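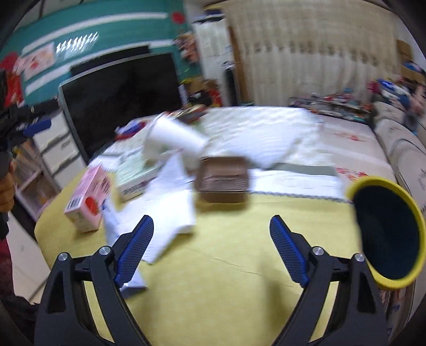 蒸しプリンに「す」が入る件、みなさんの火加減を教えてください
Zestdale台所掲示板 > お菓子・おやつ > 卵と牛乳

投稿者：もちごめ
26/11/2018

9月に引っ越してガスからIHになりました。それ以来、プリンがまったくうまくいきません！
前の家では鍋に布巾を敷いて、弱火にして、ふたをちょっとずらして放っておくだけでつるんと固まってたんです。それが今は、表面はきれいなのにスプーンを入れると側面がブツブツ。ひどいときは茶碗蒸しを失敗したみたいな水が底にたまってます。カラメルじゃなくて水です、悲しい。

配合はずっと同じで、卵2個に牛乳と砂糖、バニラは気が向いたら。カラメルは型の底に先に流しておきます。
鍋はNirnoの浅いほうの両手鍋、ふたはガラス。IHの目盛りは下から2番目で18分。前の家のときと時間は変えてません。

オーブンで湯せん焼きにすればいいのかもしれないけど、あれは天板を出すのが面倒で、できれば鍋でなんとかしたいです。よろしくお願いします。

返信：なべぶた
それは時間じゃなくて温度ですね〜。
うちもIHに変えたとき同じことになりました。下から2番目って、機種によってはけっこうボコボコいいませんか？　火力が弱いというより、切れたり入ったりを繰り返すタイプだと、入ったときにお湯が一気に沸くんですよ。で、その瞬間に型の側面だけ煮えちゃう。
私は沸騰させたお湯に型を並べて、弱で5分だけかけて、あとは火を切ってふたをしたまま放置です。タイマーもかけません。洗い物して、戻ってきて、揺らしてみてふるふるしてたら出す。これで一年以上すは入ってないです。

返信：砂糖壺
火を切って放置する派、昔から多いけど私は反対です。
冬の台所だと鍋がどんどん冷めるし、浅い鍋なら湯の量も少ないからなおさら。固まりきらないのをまた火にかけて、結局すが入る、というのを何度もやりました。余熱でやるなら鍋は深くて厚いのにしないと。Nirnoの浅いのって底は厚いけど横が薄いやつですよね？　煮魚には好きなんだけどな。

それより卵液の温度はどうしてます？　冷たいまま型に入れて蒸してませんか。牛乳を人肌よりちょっと熱いくらいに温めてから卵と合わせると、蒸し時間が短くて済むので、失敗のしようがだいぶ減ります。

返信：もちごめ
お二人ともありがとうございます！
うっ、牛乳、冷蔵庫から出してそのまま混ぜてます……。砂糖が溶けにくいなあと思いながら、そのまま……。
IHは確かに「カチッ」といって急にボコボコ、また静か、の繰り返しです。なべぶたさんの言うとおりのやつだと思います。

鍋は浅いのしかないので、買うとしたらこの機会に深いのかなあ。それとも温度計？　Walczakの店頭に棒みたいな温度計が1680円で出ていて、ちょっと気になってます。

返信：なべぶた
砂糖壺さん＞
うちの鍋、言われてみれば深い鋳物でした（笑）　そこを書かないで放置放置と言ったらだめですね、失礼しました。

もちごめさん＞
だったらまず牛乳を温めるところからがいいと思います。お金かからないし。

返信：ゆげ
横から失礼します。温度計、私はあってよかったです。Walczakのじゃなくて前に別の店で買った古いのですけど。
鍋のお湯に差しておくと、ふたをどのくらいずらしたらどのくらい下がるか、だんだんわかってくるんですよ。わかってきたら使わなくなりました（笑）　今は引き出しの奥で菜箸と絡まってます。

あと、布巾は敷いてます？　最初に「敷いて」とありましたけど、IHでも敷いてるのかなと。底からの熱が直接くるので、ガスのときより厚めに畳んだほうがいいです。私は古い手ぬぐいを四つ折り。薄いと型がカタカタ鳴るので、鳴ったら火が強い合図にもなります。
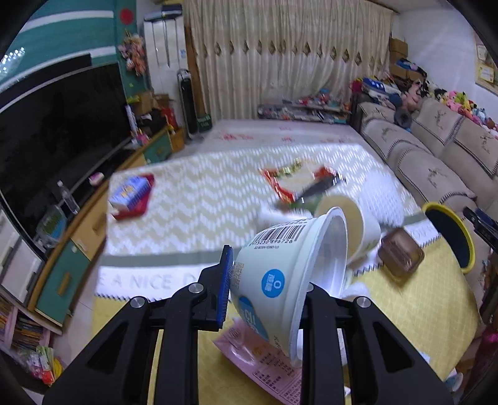

それから、ふたにも布巾を巻いたほうがいいですよ。ガラスのふたって水滴がけっこう落ちますよね。底に水がたまるのは煮えすぎのせいだと思うけど、上から落ちた分もいくらか混じってるんじゃないかな。型に一つずつアルミホイルをかぶせるのでもいいんですが、私はあのピリピリ折るのが嫌いで。

返信：砂糖壺
ゆげさんの「鳴ったら強い」はいいですね。それは真似します。
ただ、ふたの布巾はIHだとだらんと垂れた端が鍋の縁につきやすいので、上で結んでくださいね。ガスほど怖くはないけど、水を吸って天板がびちょびちょになります。

返信：くろみつ
すが入ったプリン、そんなにだめですか？
うちの実家のはいつもブツブツで、カラメルがそこに染みておいしかったんですけど。つるつるのより好きです。お店のなめらかなやつは生クリーム飲んでるみたいで、食べた気がしない。
水が出るのはまあ、嫌ですけど。

返信：砂糖壺
くろみつさん＞
好みの話と失敗の話は分けませんか。もちごめさんは、つるんとしたのに戻したいと書いてるわけで。

返信：くろみつ
分けてるつもりですが……。固めで少しすが入るくらいが好きな人もいるので、失敗失敗と落ち込まなくても、という意味でした。書き方が悪かったらすみません。

返信：もちごめ
いえいえ、くろみつさんのもうれしかったです！　失敗分は家族が黙って全部食べてくれてるので、案外そっち派なのかもしれません。

昨夜さっそく、牛乳を温めてやってみました。
牛乳と砂糖を小鍋にかけて、縁がふつふつする前に火からおろして、溶いた卵に少しずつ。こして型へ。布巾は四つ折りにして、ふたにもぐるっと巻いて上で結びました（見た目が風邪ひいた人みたいでかわいい）。
お湯が沸いたところに並べて、弱にして、カタカタ鳴り出したら火を切って、静かになったらまたつけて……というのを付きっきりで。18分もかかりませんでした。何分だったかは、見るのに夢中で控えてないです。

結果、真ん中はつるん！　でも壁際に並べたほうの型には、まだ小さいのがぽつぽつ。鍋の端のほうが熱いんでしょうか？　真ん中のほうが熱いとばかり思ってました。

返信：なべぶた
おお、進歩！
端だけ入るのは、型が鍋の壁にくっついてたんじゃないですか。ちょっとでも離したほうがいいです。欲張って並べると絶対どれかが壁に触ります。私はそれで型の数を減らしました。

返信：ゆげ
IHは輪っか状に熱くなるので、端というより、その輪の真上にいた型なのかもしれません。お湯を沸かすときに、底のどこから泡が出るか見てみると面白いですよ。うちのは見事にドーナツ形です。
型の材質も、アルミとガラスでだいぶ違いますよね。もちごめさんは何をお使いですか？

返信：もちごめ
型、ばらばらです……。Muvdaleの陶器のココットと、昔からあるアルミのプリン型を混ぜて入れてました。で、今よーく思い出すと、ぽつぽつが出たのは全部アルミのほうでした！

返信：砂糖壺
それですよ（笑）
アルミは早く火が通るから、同じ鍋に入れたら先に出してあげないと。ココットは厚みがある分、まだ待つ。別々に蒸すのがいちばん楽です。
あと、Muvdaleのココットは余熱がしつこいので、鍋から出したあとも固まり続けます。揺らして真ん中がまだ頼りないくらいで出して大丈夫。私はそれで何回か固くしました。

返信：なべぶた
混ぜてたのか〜！　最初に聞けばよかった。
カラメルはどうしてます？　陶器だと底にこびりつきません？

返信：もちごめ
こびりつきます。ひっくり返すのはあきらめて、ココットの分はそのままスプーンで食べてます。底のほうをガリガリやるのがまた好きで。
次はココットだけでやってみます。アルミのほうは、くろみつさん方式の固めプリン用にしようかな。温度計はまだ迷い中です。

返信：くろみつ
ぜひ。固めにするなら牛乳を少し減らして、カラメルは思ってるより一段焦がしてください。苦いくらいが合います。

返信：ゆげ
カラメルを焦がすときは、換気扇を先に回してからね。うちは一度、廊下の警報器が鳴りました。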